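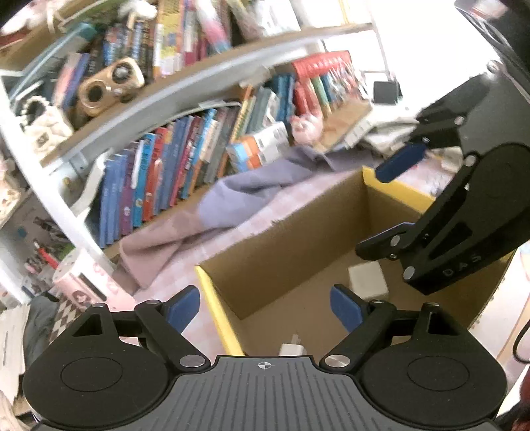 Print this page | E-mail this page

Does Air Drying Beat the Dryer? Lint Loss and Shrinkage in Cotton T-Shirts
Summer Project Report, Barport Summer Science Program
Last updated: 8/25/19

Why I picked this

My family moved to an apartment in July and the dryer in the basement costs money every load, so we started hanging stuff up. My T-shirts felt different. Stiffer, but also they seemed to hold their shape. I wanted to know if that was real or just me. Also the lint trap on that dryer fills up really fast and all of that fuzz has to come from somewhere -- it comes from the clothes.

Question

Does a cotton T-shirt lose more weight and shrink more when it is machine dried than when it is hung on a line?

Hypothesis

I thought the dryer shirts would shrink more and weigh less at the end. I thought the difference would be big. (See results.)

Materials

Plain white cotton T-shirts, all the same size and all from the same pack type, Dulau brand. Filtisik detergent, the unscented kind. Kitchen scale that reads to the gram. Cloth tape measure. Permanent marker. Clothesline and plastic clothespins. Washer and dryer in our building. Notebook.

Method

Washed every shirt once before starting so the stiff stuff from the factory would come out. Line dried all of them that first time. Then marked each one inside the hem with a letter, D for dryer or L for line.

Measured length from the collar seam to the bottom hem, and width from armpit to armpit. Laid flat on a table, smoothed out by hand but not pulled. This is harder than it sounds. If you pull even a little the number changes, so I measured each shirt 2 times and used the average.

Washed everything together, warm, normal cycle, same amount of detergent. Then split them up. D shirts went in the dryer on medium for 42 minutes. L shirts went on the line until the next morning. Left all of them on a shelf in the hall for a day before weighing so they could pick up the same dampness from the air. My first weigh-in I did not do this and the dryer shirts came out way too light. Threw those numbers out.

Repeated for the rest of the summer whenever the machines were free.

Results

Length: the dryer shirts got shorter. Most of it happened in the first few washes and after that it slowed down a lot. The line shirts got shorter too, just less. I did not expect them to shrink at all.

Width: almost no change in either group. One of the line shirts got wider at the bottom, probably from how I hung it.

Weight: the dryer shirts lost more weight, but it was a small difference. A gram or so here and there, and my scale only reads whole grams, so I can't say much about it. A better scale would of helped a lot.

Feel: not a real measurement but I wrote it down anyway. Line shirts were scratchy at the shoulders and had clothespin marks. Dryer shirts were soft. My sister preferred the dryer ones every time and she didn't know which was which.

Discussion

The shrinkage part of my hypothesis was right. The lint part is maybe right. The size of the difference was wrong, I figured the dryer shirts would be unwearable by August and they are fine. I'm wearing one now.

From what I read, cotton yarn gets stretched when the fabric is made, and water lets it relax back. That would explain why the line shirts shrank some too. Tumbling pushes it further along becuase the fabric keeps getting moved while it dries.

Problems with the project: not enough shirts. Other people use the same dryer and I don't know if the heat is the same every time. The weather changed, so some line loads took way longer. And the lint trap had other people's lint in it at first, so I could not weigh lint directly like I wanted to. Started cleaning it out before my load but by then it was too late to use for the whole set.

If I did it again

Would use roughly 100 shirts if someone else paid for them. Would try a load that is half and half, dryer for ten minutes and then the line, to see if that gets rid of the scratchy feeling. Would also try it with towels.

Sources

Care label on the shirts. Dryer manual (taped to the wall in the laundry room, page missing). Brunton library, two books on textiles, both pretty old but the part about cotton was useful.

Get our newsletter! Enter your e-mail to hear about next summer's program.

This site uses cookies. By continuing to browse you agree to our use of cookies. OK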